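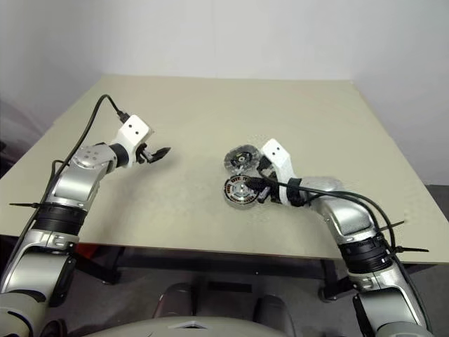 ceilingfan58: Rented a place in Drurkisville and the bedroom hits 85 by dinner in August. Landlord says no window AC. I want the walls light, plain white over a beige table like that, but will paint do anything for heat?

lenz_st: Not inside. Shade the glass from the outside first, then move air at night.

ceilingfan58: Box fan blowing in or out?

festus_mo: Out, on the hot side. Open a window on the shady side, 2 or 3 inches. 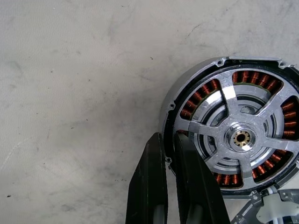 Copper windings inside a metal motor housing.

lenz_st: I disagree. Blow in, right at the bed. You feel it sooner.

festus_mo: You feel it, but the room stays hot. I ran mine out for 26 nights in Danberg and slept fine.

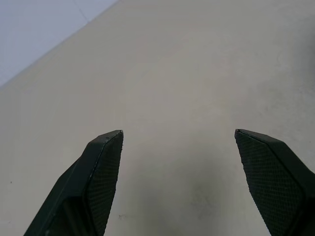

Close it all up by 8 a.m. and pull the shades - that matters more than the fan.

lenz_st: Depends on the house. Mine is brick and holds heat until midnight.

ceilingfan58: Will try out first, then in.

Filed under: Home > Cooling > Renters
Last updated: April 27, 2026

Related threads
Attic fan noise at night
Blackout shades or film?
Best side for a box fan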